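How to thin apples by hand

Most young apple trees set more fruit than they can carry. If you leave it all on, you get small apples, broken branches and a poor crop the year after. Thinning takes a morning on a small block and needs very little kit.

When to start

Wait until the natural drop has finished. On our trees at Navaratnam the fruitlets are the size of a walnut by then. Give the tree a light shake before you begin, and let anything that is ready to fall come down.

What you need

A pair of fruit snips with rounded ends, a stable ladder and a bucket. Gloves are optional. Wipe the snips with disinfectant between trees if you have had canker in the block.

Working through a tree

1. Start at the top and work down, so that falling fruitlets don't knock the ones you have already chosen.

2. Look at each cluster and take out the middle fruit first if it is misshapen. On some varieties it usually is.

3. Remove anything scabbed, marked by insects or clearly smaller than the rest.

4. Cut each cluster back to one fruit, or two on a strong branch with plenty of leaf.

5. Leave a hand's width between the fruit that remain. Cooking apples need a bit more.

Hold the spur with one hand while you cut. Pulling fruit off can take the spur with it, and you lose next year's blossom at that spot.

How many to leave

Habibur Gazi, who taught me, counts as he goes on one tree in each row and uses that tree as a guide for the others. On our mature trees he aims for 200 apples. The first one I did alone still had 287 on it when he checked, and I had to go round again. Trees in their third year should carry far fewer, and we stop at 16. 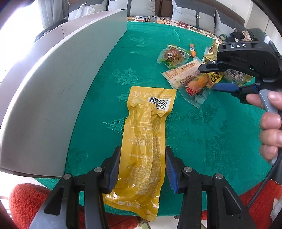
Go back two weeks later and check the same trees. You will find clusters you missed, mostly on the shaded side and low down near the trunk. Take those off in the same way.

Rake up the dropped fruitlets if they are diseased and take them out of the orchard. Sound ones can be left in the grass. Water young trees well in a dry spell, and check the stakes and ties before the fruit gets heavy. We do ours again at the start of September, before picking.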